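How to Share an Office Kitchen Without Anyone Leaving a Note
Posted 4 February 2023 by Etornam Nyarko

Every shared kitchen has a note in it. Ours at Fillumdale had eleven words, three of them underlined, and concerned a yoghurt. It stayed up until May, by which time the yoghurt's owner had left the company and the note had outlived two fridges' worth of other people's lunches.

I have since set up the kitchen rota in three offices, and this is the method I'd use again.

Step 1. Find out who uses it
Ask people what they do in there. Tea drinkers need a kettle and a bin. Lunch bringers need shelf space and a fork that hasn't been taken to someone's desk to live. Send one short message and accept that half the replies will be about milk.
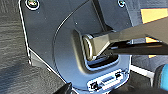

Step 2. Sort out the milk
Milk is where most kitchens go wrong. Either everyone buys their own, and you end up with a row of cartons bearing initials, or there is a kitty. Go for the kitty. Selorm Odoi ran ours and put a fixed order in with the shop on Vaughan Road, so the only decision left was whether oat milk counted. It counts. Don't hold a meeting.

Step 3. Give the fridge a clear-out day
Pick one afternoon a fortnight and put it in the shared calendar. Anything without a name and a date goes. Warn people the first time, then stop warning them. Wing-sze Liu once rescued a curry on the grounds that it was "still settling", and we let her, and that was a mistake that could be smelt from the lift.

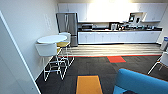 Step 4. Keep the worktop for things people use
Worktops fill up. A blender arrives after New Year, somebody donates a toastie maker, and by spring there is nowhere to butter bread. Decide what gets a permanent place and find a cupboard for the rest. A microwave next to the fridge and a coffee machine further along the same counter is a sound arrangement, as the reheaters and the coffee people can queue separately and resent each other from a distance. Leave a bare stretch wide enough for a chopping board.

Step 5. Write the rota
One person a week, 40 people, so your turn comes up less often than the dentist. The job is to wipe down, empty the dishwasher and change the tea towel. Put the list on the wall at eye level – people claim not to see anything lower.

Swaps are fine if both names get changed on the sheet. Kwesi Darko's are in pencil.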